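Foro Mosquera > Dinero y mayores > Fraudes y estafas

Mi suegra recibió una carta de un premio y quieren que pague antes los impuestos

Publicado por Vilja Pitkänen el 11/04/2022

Buenas tardes a todos. Pido perdón por mi español, vivo aquí desde hace tiempo pero todavía escribo despacio y con diccionario.

Les explico la situación. Mi suegra tiene una tienda pequeña de reparaciones, que ahora lleva mi marido. En diciembre llegó a la tienda una carta a nombre de ella, con sello y firma, de una empresa que se llama Fliltumano. La carta dice que ella ganó el segundo premio de un sorteo entre clientes y que para cobrarlo debe pagar antes 166 euros de «impuesto de liberación». Ella no recuerda haber participado en ningún sorteo.

Nosotros pensamos que era publicidad y la tiramos. Pero el mes pasado mi suegra me confesó que había recibido también llamadas en su casa, y que ya hizo 2 transferencias: una de 55 euros y otra de 114. El hombre que llama es muy educado, le pregunta por la salud y le pide que no hable con la familia hasta que el dinero esté en su cuenta, para que sea una sorpresa. Ella le cree más a él que a nosotros, y esto es lo que me duele.

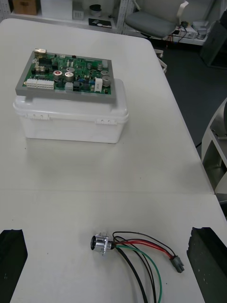
Rigoberto Bermúdez preguntó si las transferencias salieron de una cuenta donde solamente firma ella o de la cuenta de la tienda, porque en el segundo caso mi marido puede hablar él mismo con el banco. Respondo: la primera salió de su cuenta personal y la segunda de la cuenta de la tienda, donde firman los dos.

Mis dudas son las siguientes. ¿Se puede recuperar algo del dinero? ¿Tiene sentido hacer la denuncia por una cantidad que no es grande? ¿Y cómo se habla con una persona mayor sobre este tema sin que se sienta tonta? Ella administró la tienda toda su vida y es muy orgullosa con sus cuentas.

Gracias anticipadas por su paciencia.
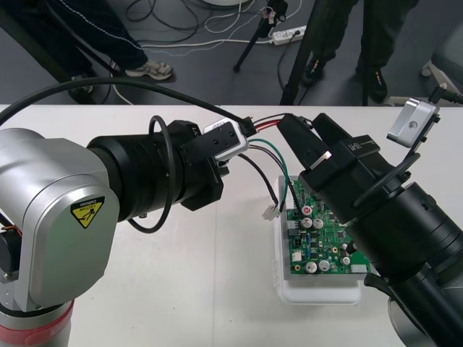

Placa electrónica sobre una bandeja blanca, con un brazo robótico a cada lado.

Kálmán Bíró

Estimada Vilja: yo tampoco soy hablante nativo, así que nos entenderemos bien.

Primero, el banco, y hoy mismo si es posible. Su suegra debe llamar al número que está detrás de su tarjeta (no a un número que le haya dado ese señor) y decir que fue víctima de una estafa. Para la transferencia de la cuenta de la tienda puede llamar su marido. El banco puede intentar reclamar el dinero al banco que lo recibió. No le prometo nada. En mi familia se recuperó una transferencia y la otra no.

Después, la denuncia. Sí tiene sentido, aunque la cantidad sea pequeña. La misma cuenta de destino puede aparecer en otras denuncias, y además el banco seguramente les pedirá una copia. Lleven los justificantes de las transferencias y la lista de las llamadas con fecha y hora. Si la carta ya no existe, escriban en un papel lo que recuerdan de ella.

Un premio verdadero no se cobra pagando antes por transferencia a un desconocido. Si alguien les llama ahora ofreciendo recuperar lo perdido a cambio de una comisión, cuelguen. A mi tía la llamaron de una supuesta oficina de abogados, Clirik, y tenían todos sus datos.

Sobre la conversación con su suegra, nosotros cometimos el error de hablar todos al mismo tiempo en la mesa, y mi tía dejó de contarnos las cosas durante meses. Es mejor que hable una sola persona, con calma, y que le pida ayuda para preparar la denuncia. Ella conoce los detalles, ustedes no.

Märta Bakke

Cambien el número de teléfono y ya está. A mi padre le funcionó.

Tapio Laitinen

Cambiar el número ayuda, pero no es suficiente, porque también tienen la dirección de la tienda y quizás la de su casa. Mi madre recibió después cartas de otro sorteo con el nombre Aduvwood y el texto era casi igual, hasta con la misma falta de ortografía en «beneficiario».

Yo añadiría una cosa a lo que escribió Kálmán: pregunten en el banco si se puede poner un aviso por mensaje para cada transferencia. En el nuestro se activó en la misma ventanilla y mi madre estuvo de acuerdo cuando le dijimos que el aviso le llegaría primero a ella y después a mí.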